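LINDCOMBE, July -- Kramer says its Stestness sorting plan will clear a crowded worktop in 50 minutes using nothing more than baskets and bins. The home storage firm tried it in 562 households. It has not said how many stayed tidy.

Lamps, cups and cables are to be grouped by use before anything goes on a shelf.
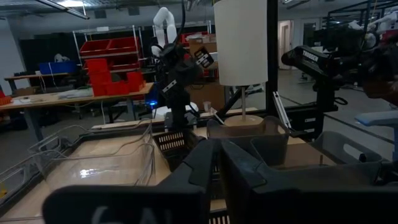
Ludger Wiegand was unconvinced, remarking that a lamp put in a basket still has to come out again before dark, and that cables end up wherever there is room.

Kramer plans a second trial in Costance. Results from the first have yet to be published.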